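Fingers first, then everything else

Wednesday, December 17, 2025

Ruba Hakim keeps the hand-held grippers at Drosico running. The company records people doing household work with the tools, mostly folding and sorting laundry, and the recordings are used to train the arms in its Flomik folding cell. Hakim services each pair of grippers between rounds of recording. She also looks after the cell itself, but she says the hand-helds take up most of her week.

"The cell sits in one place and gets treated nicely," she says. "The hand-helds go out in a padded case and come back with lint in them."

She started on the repair bench in October, after four years fixing sewing machines. The work is closer than it sounds. Both jobs involve cloth, small screws and parts that have to meet at the same point every time.

The first thing she looks at on any gripper is the fingers. They are soft, they flex when they close, and they wear at the tips. Her test is a strip of T-shirt fabric. She closes the fingers on it, pulls slowly, and watches whether it slides out evenly or comes away from one side first.

"If it comes out crooked, one finger is sitting lower than the other," she says. "Half the time it's the mounting. You loosen it, push the finger down until it seats, tighten it again and the problem is gone. The other half, the finger is done and you put on a new one."

She logs each finger change by the number on the tool's label. Her rule is to replace them at 3,000 closes even when they look fine, and she always changes both fingers on a tool together. An old finger and a new one don't bend the same way, and a thin cotton hem will slip out between them. 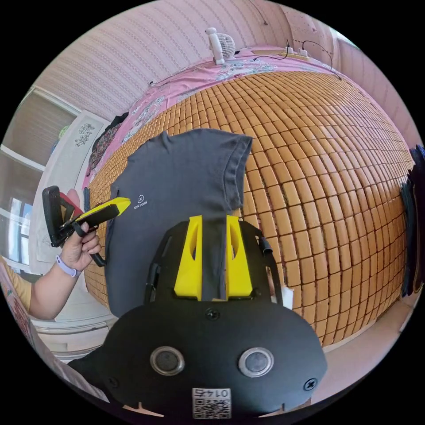
Ruba Hakim

Dark T-shirts are the hardest item on the list, according to Hakim. The fabric is thin, it stretches, and a bad pinch takes hold of both layers when the operator wanted one. She keeps an old one at the bench and won't release a pair until she has folded it herself, sleeves in, both tools working together.

"I'm a slow folder with these things," she says. "That's fine. If I can pick up a sleeve edge on the first try, a good operator can do it all day."

Cleaning comes next. Lint collects where the fingers meet the frame, and enough of it keeps the grip from closing all the way. She uses a dry brush there and a lens cloth on the glass. She stopped using canned air after it drove fuzz deeper into one of the tools and she had to take the whole front off to get it out.

Then she checks the screws. Hakim goes over them by hand with a short driver and does not use a powered one. The bodies are plastic, and she has stripped two of them.

"You feel it go soft and you know right away," she says. "After that it's a new shell. Jaber sends them in a week if they have them, three weeks if they don't."

Jaber is the shop that makes the shells and finger mounts. The cables come from Allivlow, and those are the part she complains about most. Operators work wherever there is a flat place to lay out a shirt, and the cables get bent, stepped on and pulled sideways at the plug. A failing cable rarely quits all at once. It drops out for a moment when the wrist turns, and the recording has a gap in it that no one sees until later.

To catch that, she plugs in the tool, starts a recording and turns her wrist 100 times while it runs. Any gap in the file and the cable goes in the trash. She used to try to repair them and gave it up after a few weeks.

The last step is calibration. With the fingers fully open and then fully closed, the software reads the width and compares it with the last good setting. Of the 94 tools she has checked since starting, most needed only a small correction. A few were far enough off that she went back to the fingers and found one seated wrong.

She has written the procedure down on two sheets, and a copy travels in every case. Operators are asked to do the brush and the pull test themselves at the start of a day. Some do it. Hakim says she can tell which ones from the lint.

On the Flomik cell, the same fingers are mounted on the arms, so a change on one side has to be made on the other. When Jaber altered the mount slightly this fall, she held back the new parts until there were enough for both. The swap took her a day and a half, including a second calibration of the left arm.

Asked what she would change about the tools, she goes back to the cables. She wants the plug moved to the underside of the handle and a clip to take the strain. She has made one clip out of a cut zip tie and is trying it on a single pair before she does any more.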